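Youth classes need to be cheaper and shorter. There I said it

6/4/18

Typing this in the truck before I head back in so excuse the mess.

We did the Beltau schooling show on the weekend. Second one of the year, the first was back in March and half rained out. Nice grounds. Good footing for once. And the youth classes were basically empty. Two riders in the walk-trot. Two! The open classes ran till dark and the kids' division could have fit in my horse trailer.

Everybody on the rail had the same theory. Kids today, phones, no work ethic, etc etc. I don't buy it. The barn I board at has a waiting list for lessons. Kids muck stalls there for free just to be near a pony. They want to ride. They want to show too, ask any of them.

It's the money. And the waiting.

Entry for a single youth class was $25. Fine. Then the grounds fee, the office fee, the stall you have to take even if you're only there for the morning. My daughter's total came to $86 before fuel and before anybody ate anything. For one class plus a warm-up. That's a schooling show. No ribbons worth framing, no points, nothing. A family with two kids who ride is done right there.

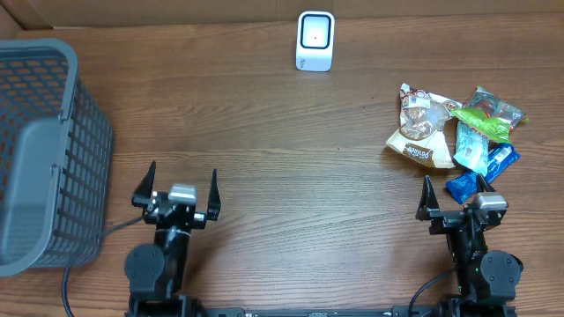
Basket on the table, nice and tidy for now.

Then the schedule. Youth went last. They always go last. Somebody decided years ago that the adults in the big classes pay the bills so they get the good light and the fresh judge. So you've got a nine year old in a wool jacket from breakfast on, pony asleep at the trailer, and by the time her class is called she's cranky and he's worse. I've seen more tears at the in-gate at suppertime than I ever have from a fall.

And we wonder why they dont come back.

I know the other side of it. I've helped run a show. Judges cost money, the ambulance costs money, insurance goes up every single year. Arena rental too. I'm not saying the people running these things are getting rich, they're not. But look at where the cuts get made and where they don't. We had a rented sound system and catered lunch for the judge's stand. Could we live with a sandwich and a megaphone? I could.
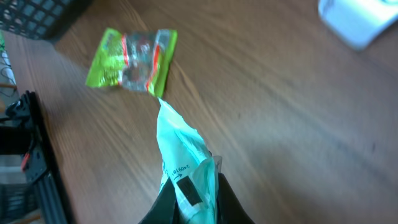
Hellström does it better and they're a much smaller club. Youth first, out of the gate at eight. One flat fee for the day, enter whatever you like. No stall unless you want one, tie to your trailer like people used to. They had 62 youth entries at their spring show. In a place with one gas station! The adults grumbled the first year about starting late and then most of them figured out they could sleep in.

The other thing they do is lend out gear. Helmets, show shirts, a couple of decent saddles, all in a shed by the gate, sign it out and bring it back. Because thats the next wall these kids hit. Somebody tells them their boots are the wrong colour and that's the end of it. I've heard a grown woman say that to a child in a leadline class. Leadline. The pony was half asleep and had burrs in his tail, nobody was going to Nationals.
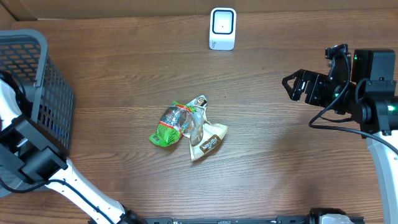 So what I'd like to see, before the fall show anyway. Youth in the morning. A flat fee, and a low one. Let them ride in a clean shirt and jeans, with a proper helmet, no arguing on the helmet. Drop the office fee for anyone under 18 - what office, it's a folding table. If the club comes up short, raise mine. I'll pay it and complain about it like everyone else.

Our old mare is 25 this year and she has packed more kids around a ring than I can remember the names of. Most of them started at little shows that cost next to nothing. A few of them are the adults in those open classes now, come to think of it.

The club meeting is at the Idia hall, same time as always. Come and say your bit even if you think I'm wrong. Ok, horses to feed.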